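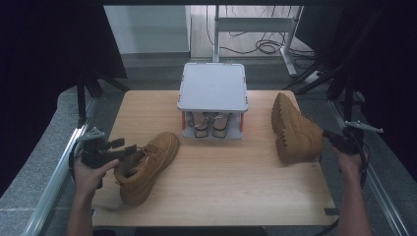 Boots and the two-level rack, hand-held grippers, Stodton table

From: Lorne Beaulieu
To: handheld-practice list
Date: August 7, 2021
Subject: Re: Draft 9, section on paired items

Thanks for the comments on the draft. I have gone through them and will answer the main one below, then list the wording I would like to put in.

> We have been using draft 9 at Fellatitz since March and most of it
> works. The part we can't apply is the rule on paired items. It says
> "both items shall be placed in the same manner" and our reviewers
> read that in different ways. One rejects any take where the left
> shoe goes in before the right. Another accepts everything as long
> as both shoes end up on the rack. Out of 465 takes we had 80 sent
> back, and nearly all of those were argued over afterwards. Could
> the text say what is meant by "manner"? Also, does the rule cover
> how the shoes lie before the take starts?

The rule was written with crockery in mind and I agree it doesn't carry over to footwear. By "manner" we meant the final position only. The order was never part of it, and a reviewer should not reject a take for it.

On the second point, no, the rule does not cover the starting layout, and I think it should stay that way. Look at the boots in the photo at the top. One is on its sole at an angle, the other is over on its side with the tread showing. That is a perfectly good layout. If we ask for both boots to be lined up neatly every time, we end up with a set that is no use to anyone whose hallway looks like mine.

The sandals on the lower shelf are what I would call a clear finished pair: side by side, rounded ends the same way, a bit of shelf showing between them. I'd be happy to use that as the reference for the new wording.

Proposed text for draft 10:

4.1 A pair is placed when both items rest on the same shelf, side by side, with the toes pointing the same way.

4.2 The order in which the two items are placed is free.

4.3 The items may start in any position within reach of both grippers. The operator shall not straighten them by hand once the take has begun.

4.4 Laced footwear may be held by the collar or the upper. It shall not be lifted by the laces alone.

4.5 A dropped item does not end the take. Note the drop in the log and carry on.

4.4 is new. It came from the Yeoman people, who had 194 takes with lace-ups and found that the lifts by the lace were the ones reviewers could not agree on. I have no strong view on it – if anyone has a case for allowing it, say so now.

I have left out the request from Movik to fix the height of the rack. Our racks differ from site to site and I don't see what we would gain. Write the shelf height in the session sheet and leave it there.

One thing still open is tall boots. They may not fit under the top panel of a small rack, and 4.1 says nothing on whether they can go on the top instead. My reading is that they can, as the top counts as a shelf, but I would rather hear from those of you who have tried it before I put that in writing.

Please reply on the list and not to me directly, so the comments stay in one place.

Lorne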